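Butcher block (tabletop)

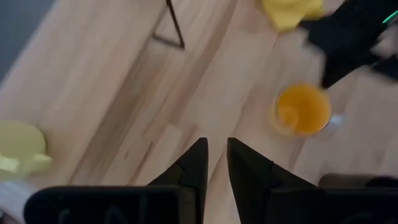
Butcher block is wood made by gluing long strips side by side into one thick slab, and I've had some version of it in every kitchen I've rented. Makers cut the strips from different boards, so the color jumps around a bit. Plenty of joined-strip tables have that look too, pale blond with honey-colored bands and joints you can follow with a finger. I love it! Hamish Pryor, who taught me to oil mine, swears by food-grade mineral oil (never olive oil, it goes rancid) and one coat a month.

Sand along the grain, starting at 100 grit.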